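Supper club notes, August

The Jirside supper club met at eight, which is to say at twenty to nine, once Mandla Potgieter had found the key to the hall. We have 81 paid-up members and chairs for 80, so whoever parks last gets the piano stool. It was me again.

The theme was soup. Ursina Plattner had promised a cold cucumber one from her aunt in Grollilport and brought leek and potato, having gone off cucumbers in the car park. It was very good. The bread was less good, and I say that as the person who baked it.

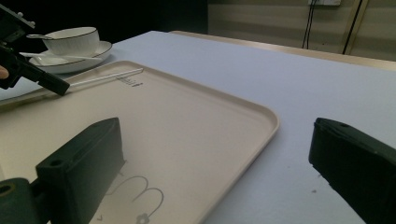
A tray on the pale cloth.

Subs are going up. I know. The hall now wants £145 a night, up from £133, and for that we still don't get the big oven, which remains locked for reasons dating back to the Wubshet wedding. Pay Mandla by the end of the month, in cash if you can bear it, as he has fallen out with the app.

Recipes from the night are in the blue folder. Please put them back in it afterwards. The goulash page has been missing since spring and I have my suspicions.
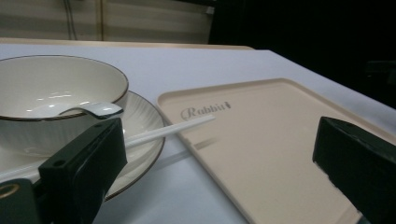
Can I bring a guest to the next supper?
Members may bring one guest each, provided you tell Ursina a week ahead and the guest eats onions.

Next month is pies. Anyone with a spare chair, do bring it.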